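Taller de materiales y orden en el aula infantil
Apuntes de la sesión 4: cestas, cubos y recogida
Grupo de tarde. Docente: Marites Lacson. Apuntes pasados a limpio por Shiela Marquez

Repaso rápido de la sesión 3: contenedor abierto frente a contenedor con tapa. Quedamos en que con tres y cuatro años la tapa estorba casi siempre. Quien no entregó la ficha de contenedores, que la traiga a la próxima.

1. Por qué empezamos por cestas

Fibra vegetal trenzada (mimbre, ratán, médula). Pesa poco, no suena al dejar caer las piezas, el niño la arrastra solo. Contras: se engancha en los jerséis, coge polvo entre las varillas, no se puede meter en el lavavajillas como las cubetas de plástico. Limpieza: cepillo seco, luego paño apenas húmedo, secar a la sombra. Nunca al radiador, se abre.

Vocabulario que entra en la prueba: borde (el remate enrollado de arriba), montantes (las varillas verticales), trama (las que cruzan), fondo. Ojo, en algunos manuales al montante le llaman costilla. Vale cualquiera de las dos palabras pero no mezclarlas en la misma respuesta.

Revisar el borde con la mano antes de comprar. Si pincha, fuera. En el catálogo de Fornano las cestas vienen por altura, y para suelo o mesa baja nos interesa la baja: el niño tiene que ver lo que hay dentro sin volcarla.

2. Cubos grandes, color liso

Un color por pieza, sin dibujos ni letras. Se nombra el color, se coge, se guarda. Si la pieza lleva además un número y un animal, la consigna se complica y acabamos hablando del animal (pasó en la práctica de Wissam, veinte minutos con la jirafa).

Tamaño: que se coja con una mano pero que no quepa en la boca. Los cubos pequeños de construcción, para más adelante y en otra bandeja.

Mesa despejada y de color claro. El azul y el verde se ven bien sobre blanco; sobre madera oscura el azul se pierde, sobre todo por la tarde.

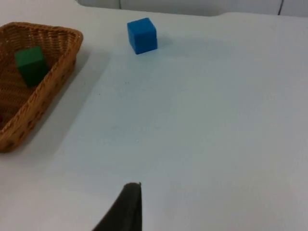 Última modificación de esta página: 13/02/2018

Fijarse en el cubo azul, suelto sobre la mesa, y en el verde, que está ya dentro de la cesta junto a la pared. El verde queda un poco inclinado y a la sombra. Se distingue igual, aunque la cara de abajo ya es un verde casi de otro tono. Para un niño que está aprendiendo los colores esto cuenta: preguntar siempre por la pieza que está a plena luz y dejar la sombreada para cuando el color esté seguro.

3. La recogida como actividad

No es el final de la actividad, es otra actividad. Tiene consigna propia y tiempo propio. Esquema visto en clase:

Nombrar: «¿dónde está el azul?». Esperar. Esperar de verdad, Hui-mei cronometró a media clase y casi nadie llegaba a cinco segundos.
Coger: sin corregir la mano que usa.
Llevar: la cesta a un lado, al alcance, nunca detrás del niño.
Soltar: dentro, no importa cómo quede. No recolocar la pieza delante de él.

Lo de la inclinación: hubo debate. Janelle defendía enseñar a apoyar el cubo plano en el fondo. Marites dice que a esta edad basta con «dentro / fuera» y que el orden interior viene despues, con bandeja compartimentada. En el examen se acepta cualquiera de las dos posturas si está argumentada.

Palabras de posición para trabajar con el mismo material: dentro, fuera, al lado, cerca, lejos. «Detrás» mejor no, depende de dónde esté sentado cada uno y se lían.

4. Errores frecuentes en las prácticas

Cesta demasiado llena. Si hay que apretar, hacen falta dos cestas.
Cambiar la cesta de lado a mitad del juego.
Dar dos órdenes en una frase («coge el azul y guarda el verde»).
Felicitar por la rapidez. Luego tiran las piezas desde lejos.
Guardar el material en alto y tener que bajarlo el adulto cada vez.

5. Tarea

Hoja de observación, una cara. Una sola recogida, un solo niño, material: cesta baja y cubos lisos. Anotar qué dice el adulto, literal, y qué hace el niño. Nada de interpretar todavía, eso lo hacemos juntos en abril.

Lectura: el capítulo de Piątek sobre materiales abiertos, hasta la página 109. Lo que sigue (páginas 110 a 149) es voluntario. En reprografía hay 40 copias, si se acaban avisad a Shiela.

La hoja de observacion vale 20 puntos de los 100 del curso. Entrega en papel, con nombre, grapada.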